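El molino de Jadia abre de noche: memoria de nuestro proyecto

Cuando Edith Benavides y yo elegimos tema para la asignatura de turismo cultural, no teníamos ni idea de dónde nos metíamos. Queríamos diseñar una visita nocturna a un molino viejo, con farolillos, música y un taller de oficios, ¡y acabamos haciendo tres borradores del recorrido! El primero duraba una barbaridad (152 minutos, con descanso y todo) y nuestra tutora, Hoi-yan Hsu, nos lo devolvió con un "¿y la gente cuándo cena?" escrito en el margen.

En septiembre pasamos una encuesta a 446 personas. Lo que más pedían eran talleres donde tocar cosas, mucho más que paneles, así que quitamos casi todos los paneles y metimos tres paradas prácticas: molienda, tintes y adornos. La de adornos es mi favorita, lo confieso - me puse pesadísima hasta que Edith aceptó. 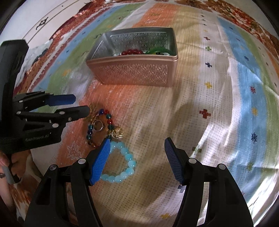 Pulsera de cuentas azul claro y otras piezas de joyería sobre tela.

Después hicimos una prueba con 35 visitantes, a las nueve de la noche. La molienda gustó un montón, pero en la escalera se formó un tapón tremendo y el grupo de tintes empezó tarde. Con grupos más pequeños habría ido mejor, y así lo hemos puesto en la versión final: dos turnos y entrada por el patio.

Del presupuesto se encargó Edith. Calculamos la entrada a 50 coronas (la moneda nos la inventamos para el ejercicio, era obligatorio) y con eso se cubren los músicos y la cera de los farolillos, pero la calefacción no. Nos queda pendiente el folleto en braille y volver a medir el recorrido con lluvia.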